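Polyxeni Sarantis
Thread on our student project, Illulen. We're teaching an arm to fold small cloths and stack them. Four of us, one term, Friday deadline.

1/ Folding. All the training clips are filmed at head height in a home kitchen, with both hands in view. 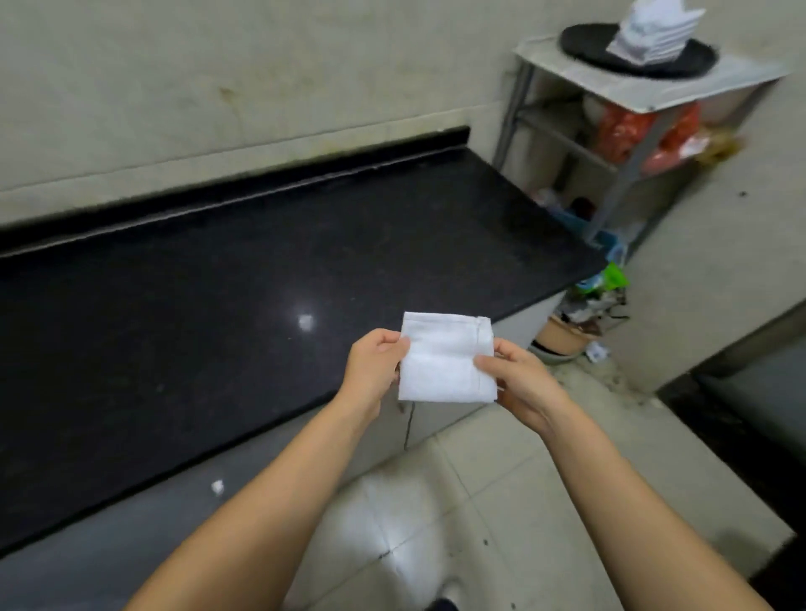
2/ Numbers. We wanted 3,000 clips and have 2,848. Fotis Ververidis threw out some where the hands left the picture.

3/ Stacking is harder for the arm than folding. It lets go too early and the pile leans. People use both hands on the sides of the stack, so we're labelling that as a separate step. 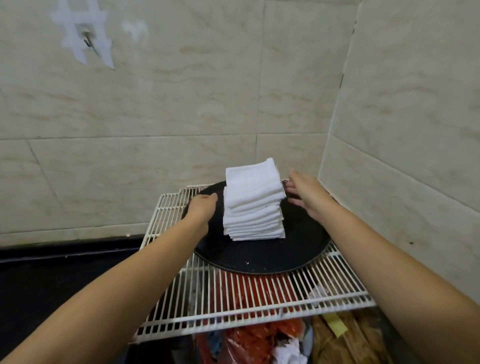 Savvas Vlachopoulos replied that we should train on 2,000 clips first and keep the rest for testing. We'd planned a smaller test set, but I'll try it his way tonight.

4/ First run takes 8 hours on the club machine. Results go up on Friday.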